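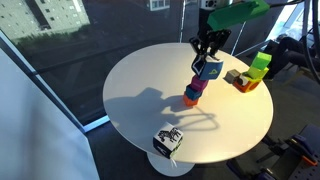 Lambros Athanasiadis
September 1, 2021

Toy blocks (also building cubes, play cubes, stacking cubes or, in older shop lists, nursery bricks) are small solid or stuffed shapes given to children for piling, lining up, sorting, carrying about and knocking down. The cube is the most familiar shape by a long way, and it is the one this article deals with. Related toys such as nesting cups, interlocking bricks and stacking rings have their own entries.

A play cube has six equal faces, and that simple fact accounts for most of its charm. Whichever way it lands, it lands ready to be built on. A child of one can set it down without having to work out which end is the bottom, and a child of five can turn it over and over looking for the face with the right picture. Grown-ups who sit down "just for a minute" to keep a toddler company are often still there long after the toddler has wandered off, trying to get one more color onto the top.

Kinds of cube

Hard cubes are the older kind. They may be plain or painted, and in mixed sets the colors tend to be strong and cheerful: orange, pink, blue, yellow, one or more greens, with now and then a gray one that somehow always gets chosen last. Many have something on their faces as well, a number or a letter, a shape, an eye, a simple animal. The mark may be printed flat or raised a little, and raised marks have the small drawback that two of them pressed together will rock.

Soft cubes have a cloth cover, usually over foam or stuffing. They are made for babies in the first place, being kind to gums and foreheads, but they tend to stay in the toy box for years. Cloth takes a picture well, and soft cubes are often the most decorated things in a collection. An owl with big round eyes is a favorite, drawn in bold black on white, as very young babies seem to enjoy strong contrast. A number may share the cube with the animal, so that a child can be asked for "the owl" at one age and "the four" at another. Soft cubes often carry a sewn-in tab or tag too, and there are babies who love the tag far more than the cube.

Hollow cubes, in card or thin molded material, are light for their size and may nest inside one another. They make the tallest towers and the shortest-lived ones.

Sets are sold by the dozen, by the bag and by the tub, but in most homes the set is not what ends up on the table. What ends up there is a mixture: survivors of two or three sets, a cube from a grandparent's attic, one from the doctor's waiting room that really ought to go back. Collectors call this a family set, and it is a lovely thing to sort through. Sizes rarely match exactly, and the better builders among the children learn each cube by feel.

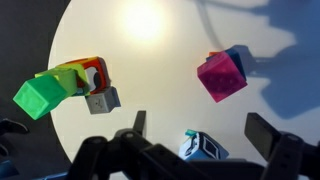 Stacking

Stacking is generally the first thing a child does with blocks on purpose, after mouthing them and banging them together. A tower of two comes first, then three, and there is often quite a long pause before the fourth (my own daughter stayed at three for what felt like a whole winter, and was perfectly happy there). The hard part is letting go. Picking up a cube and carrying it over to the tower are fairly easy by comparison; opening the fingers without dragging the whole thing sideways takes real practice, and you can watch a child holding his breath while he does it.

A tower does not need to be straight to stand. Each cube can be turned on the one below, or set a little to one side, and the pile will hold so long as the weight of everything above any one cube still falls over that cube. Children find this out long before they could say it. A gently twisted tower is in fact a very common sight on playroom tables, and some children twist on purpose once they have seen how pretty the colors look with their corners showing.

What brings a tower down is usually a run of small leans all going the same way. Each one is harmless taken by itself, but together they carry the upper cubes out past the base. An experienced builder sets the next cube back a touch in the other direction - you will see a good six-year-old do this with one finger, without stopping her conversation.

Mixed sizes bring their own rules. Large under small is the ordinary advice, and it is good advice, but a small hard cube under a large light one can stand very nicely if it is placed near the middle. Soft cubes are best at the bottom or at the very top. In the middle they give a little under the load, never quite evenly, and whatever is above begins to tip.

Color and order

Many children build by color before they build by number. The orders they choose are worth noticing, and it is a pity to correct them. Some go from dark to light, some put the favorite on top as a sort of prize, and some will only have the pink next to the blue. In the playgroup at Danko, where I helped for nine years, there was a long-standing custom that every tower had to begin with an orange cube. The older children taught it to the newer ones quite seriously, and as far as I know it goes on to this day.

A common game for two is copying. One person makes a small tower and the other builds the same one beside it, color for color. It can be made harder by turning certain faces to the front, or by letting the second player look only once. Another is taking turns on one tower, each adding a cube until it falls, with the rule (widely ignored) that the one who brings it down must gather everything up.

A place to build

Almost any flat surface will do, though they are far from equal. Carpet is comfortable for the knees and hopeless for towers. A bare floor is firm and gives cubes a long way to skid. A table brings the work up to eye level, and a round one on a single center foot has the advantage that children can stand all the way around it without anyone being stuck at a corner. The pedestal should be heavy enough that leaning on the rim doesn't make the top dip. Cubes set down near the rim do get brushed off by sleeves, so it is a kindness to slide them in toward the middle from time to time.

A smooth, shiny top lets a cube be nudged into line very easily, and for the same reason lets the bottom cube creep when the ones above are being fussed with.

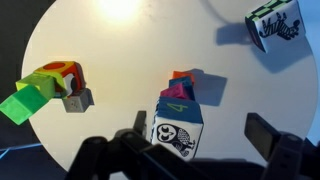 A thin cloth or a sheet of felt under the base will cure that if it becomes a nuisance, but most children prefer the bare surface and the freedom to push their towers about. They will quite often build two or three small groups in different parts of the table and then spend a happy half hour moving cubes from one to another, and to the person doing the moving this is every bit as much building as the tall kind.

Light deserves a word as well. A table near a big window gets long shadows on a sunny day, and the shadow of a tower is a toy all of its own. It grows and leans as the sun goes over, it can be stepped on or traced on paper, and it gives away a wobble that is hard to see from the front. Strong glare on a white top can be tiring, and a half-drawn curtain is usually enough to fix it.

Makers and collecting

Small workshops have always made blocks alongside larger factories, partly for the reason that a cube makes good use of offcuts. The Gedine workshop in Mullberg is fondly remembered in our part of the country for its printed animal cubes, sold loose from a basket by the door so that a child could choose just one. Its last price list, brought out one October, runs to 597 separate designs, with four kinds of owl among them. Clerell, which took over the printing patterns, kept 30 of the animals and moved them onto cloth. Collectors look for the older cubes with all six faces still clear, though a worn one with softened corners is much nicer to hold, and I would always rather be given that.

Care and storage

Hard cubes can be wiped with a damp cloth and a drop of dish soap and then left to dry with air on every side. Soaking is best avoided unless the maker says otherwise. Cloth cubes vary a good deal - some go happily through a gentle wash, and others should only be sponged, so it is worth reading the label before the label is chewed beyond reading. Check seams and tabs now and again, and put aside anything with a split seam, a loose part or a splintered edge until it has been mended.

For storage, a shallow tray is far better than a deep tub. In a tub the same top layer gets used every day and the rest might as well live in another house. On a tray everything can be seen at once, and a cube that hasn't been touched for months will suddenly become the most important one in the room. 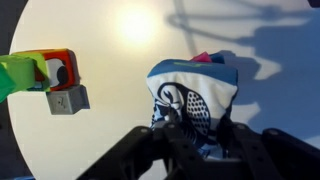

Can soft cubes and hard cubes be used together in the same tower?

They can, and most children will mix them without being asked. Put a soft cube at the base only if it is firm and fairly flat on top, press it down with your palm before you build, and keep the pile above it short. If it bulges, save it for last and let it sit on the top.

See also: Nesting cups; Stacking rings; Play tables; Cloth toys, washing of.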